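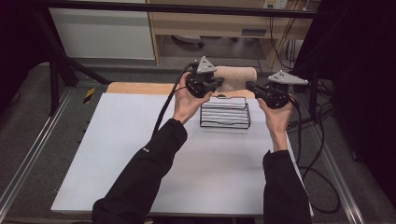 A tiered black wire rack on a white tabletop, with hand-held grippers on either side.

Plonddale Public Library will replace the desk storage in its reading and study rooms this September, following a review of how paper forms, handouts and returned worksheets are kept at shared tables.

Under the plan, 90 tables on both floors of the main building will be fitted with open wire racks in place of the closed drawer units installed when the building opened. The drawer units have been the subject of repeated requests from patrons and staff, chiefly over jammed runners and papers left behind at closing time.

The racks will be supplied by Bedness, which was selected from 2 bidders. The second bid was submitted by Carska. Installation will begin in the Vallejo Room on the ground floor and continue upstairs over 17 working days. Study rooms will close one at a time while the work is under way, and reservations already made for those rooms will be moved to the nearest available space.

"Our patrons should be able to see at a glance what is on the table and what belongs to them," said Seung-woo Kong, head of building services. "An open rack is easy to clean and easy to check at the end of the day – and it leaves the floor under the table clear for wheelchairs and bags."

Each table will carry one rack. The upper level is reserved for library forms and scrap paper, and the lower levels may be used by patrons during their visit. Items left overnight will be taken to the front desk and held there for 17 days.

The review recorded 1,928 items left in table drawers over the past year, most of them loose papers and notebooks. Those still unclaimed may be collected from the front desk until the end of September on presentation of a library card.

The old drawer units will be offered to local schools before any are sent for recycling. Schools wishing to receive units should apply in writing to the building services office, stating the number required and whether they are able to arrange their own transport.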